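## 4. Placing and levelling the dressing table

This section covers the Nasten dressing table with fixed oval mirror, supplied by Sotomayor. Complete section 3 (fitting the mirror to the top) before you start. Keep the hardware bag to hand until the table has been checked.

**Caution:** The mirror makes the table top-heavy. Two people are needed for every lift. Never lift or pull the table by the mirror frame or by the carved ornaments.

### 4.1 Choosing the position

1. Select a level floor against a flat wall, away from radiators and direct sun.
2. Leave 30 mm between the back of the table and the wall. Where there is a deep skirting board, measure from the skirting.
3. Check that no socket in use will end up behind the mirror.

### 4.2 Moving and levelling

1. Take out the drawer and put it on a soft cloth.
2. Lift from under the top, one person at each end, and lower all 4 feet to the floor together.
3. Press down lightly on each corner of the top. If the table rocks, turn the adjuster under the raised foot anticlockwise until the movement stops.
4. Place a spirit level along the front edge, then from front to back. Correct at the feet only - do not pack the mirror joint.

**Note:** On thick carpet, repeat step 3 after 2 days. The feet will settle.

### 4.3 Refitting the drawer

1. Hold the drawer level, with the knob facing you, and offer it up to the opening under the mirror.
2. Slide it in slowly. If it binds, withdraw it and start again.
3. Tighten the knob by hand. A screwdriver can split the curved drawer front.

The drawer is shallow and is meant for light items such as combs and jewellery. Heavy bottles should stand on the main top.

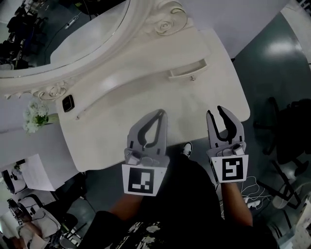

### 4.4 Care of the white finish

1. Dust the carved rose and the scrolling leaves with a dry, soft brush. Work from the petals outwards.
2. Wipe the flat top with a damp cloth and dry it at once.
3. Spray glass cleaner on to the cloth, never on to the mirror. Liquid that runs behind the frame moulding will mark the silvering.

**Caution:** Nail varnish remover and hair spray will damage the paint. Wipe up spills straight away and let the area dry before replacing anything on it.

Small chips can be filled with Ukance touch-up paint, white, sold separately. Apply two thin coats and leave the first to harden overnight.

Spare knobs and foot adjusters are held at the Tusotdale parts store. Quote the number on the label under the top when ordering.

Sheet revised 02/02/2026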